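Jandholm Repair Evenings: progress report to the Kudo Fund
Prepared by Muammer Ateş, project lead
2022-02-22

You asked for a short report covering the period since December, and preferably one with fewer adjectives than the last. I have done my best.

The headline is that the repair evenings are running again after the winter break, in the old reading room on the ground floor. We have held 6 evenings so far. Attendance has been steady, apart from the one we scheduled against the town's pancake supper, which I will not be doing again. People bring lamps, toasters, radios and a surprising number of hair dryers. We send home what we can fix and give a frank opinion on the rest.

Spending first, as I know that is the page you turn to. Of the equipment money, $480 went on two soldering stations and a proper tester for checking that mended items are safe to plug in. Another $200 went on spare parts, mostly fuses, plugs and switches. The room itself costs us nothing beyond the heating, though the heating has opinions of its own and we may need to talk about that in the fall.

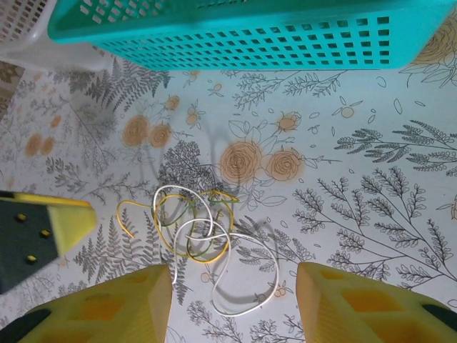
Lamps remain our main line of business. Most of them need a new switch or a new cord, and the repair takes less time than the story of whose aunt the lamp belonged to. The beginners' table has become popular for the same reason: stripping and joining wire is easy to teach and hard to ruin. Practice pieces are whatever we have lying around, such as the knot of white, yellow and green wires on the tablecloth with the orange roses. Learners untangle first and strip second. I had planned it the other way around and was overruled by the wires.

The booking system has been less of a triumph. We moved to Finora on the promise that it would end double bookings, and it has, mainly by declining to accept any second booking whatever. We had one evening with a single confirmed guest and 26 people in the hallway. I have gone back to a paper sheet on the door while their support desk considers my messages. The subscription is paid through the summer, so there is no saving to be had by leaving early.

Our parts order with Trutirex arrived five weeks late and contained somebody else's doorbells. They were polite about it. The correct parts followed, and we were allowed to keep the doorbells, which have all gone to good homes.
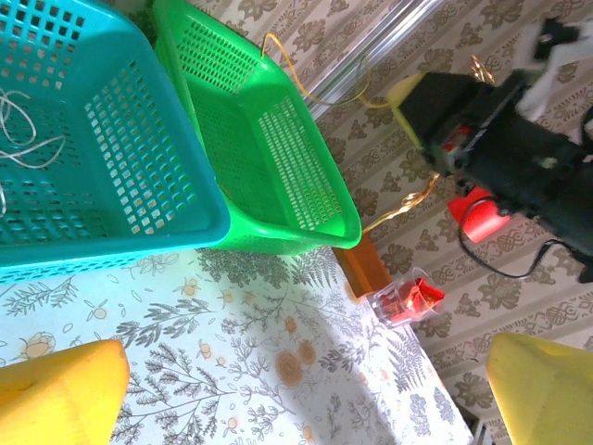
Training is the part of the plan where we are behind. The proposal said four people would be able to run a table without help by now, and we have two, plus one who is nearly there and knows it. Both of the new table leads started out as visitors with broken radios. I would like to move the remaining training money into the next period and add a second daytime session, which suits parents better than evenings do.

Two decisions needed from you, then:

Approval to carry the training money forward.

A yes or no on the sewing machine table. We have had about a dozen requests and turn people away at present - some of them carrying very heavy machines up the front steps.

Receipts are in the usual envelope. The one with the coffee on it is for coffee.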